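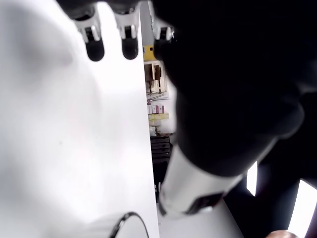

Workshop tips: sharing the bench with a robot arm

When the arm came to our repair shop in Norkthorpe last October, I had been at the same bench for longer than I care to admit, and my first thought was where on earth my coffee would go. (The windowsill, in the end.) A good many of you have written to say your own shops are getting one, so I've gathered up what we've learned, with plenty of help from Yuzhen Han on the morning shift.

Clear the bench before you switch anything on. We used to let jobs pile up and work around them, and I was the worst offender! The arm likes things where it left them, so now we put everything back on the shelf at closing.

Small parts go in shallow trays with a folded dish towel in the bottom. Screws stay put, and a finger, yours or the robot's, can get under them. Mirsad Živković buys his towels by the bundle and cuts them in half.

Wipe the fingertips at lunch with a damp, lint-free cloth. Ours pick up sawdust something awful, and then they start dropping things. Skip the spray cleaner unless your manual says otherwise.

Tie up your cables. Hook-and-loop strips are fine and you can undo them with cold hands.

Keep your own hands out until it has come to a full stop and you've pressed hold. I know, I know, but after a few weeks you get comfortable, and that's when I caught myself reaching in for a pencil.

Now, about the jobs, because that was most of the mail. We sorted 1495 hinges in September and I didn't do a single one of them, and my wrists are grateful. What I do instead is more checking, more fixing, and a fair bit of showing the arm how a thing is held. Enikő Gulyás misses the sorting, which she found restful, so she keeps a tray for herself on Friday afternoons. Ask for the training hours in writing, and ask early. Ours came late and we muddled through two weeks with one manual between us, passing it over the bench like the salt.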